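Kultovthorpe talk, speaker notes, v3
1/6/22. 20 min incl. questions, DON'T run over

Open: who here has a written rule for when a person can reach in? Wait for hands. Move on quick.

Slide 2. House rules at Lastine, as they stand
- one person on the e-stop, that's their whole job. No phone, no labelling on the side
- speed capped at 40 per cent whenever anyone's inside the tape
- tape line gets redone every month, colour doesnt matter, being able to see it does
- gripper change = power off. Not paused. OFF. (Olaia's story about the Etcombe cell, keep it short)

Slide 3. Logging
Benito Campos will ask about this so get in first. Log the stops as well as the runs. We had 80 sessions written up with no stop recorded, nobody believed it, fair enough. New sheet has a box you have to tick.

Slide 4. Cloth
Soft goods rules are still draft. Standards people write for boxes and brackets. Fabric hangs, drags, gets in front of the camera. So: check the wrist view before each run, clear the bench of anything not in the task, no loose sleeves or lanyards near the jaws.
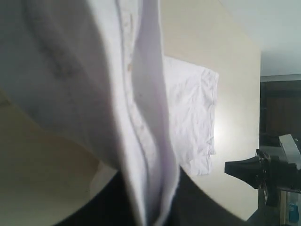
Wrist view, white cloth, gripper at right

Ask the room: would you let this run carry on? Give it a minute, some good arguements at Collado.

Slide 5. What we want from you
Comments on the draft by end of June, to Ragnvald. Paper copies by the door, 5 left I think.

Questions. Water!!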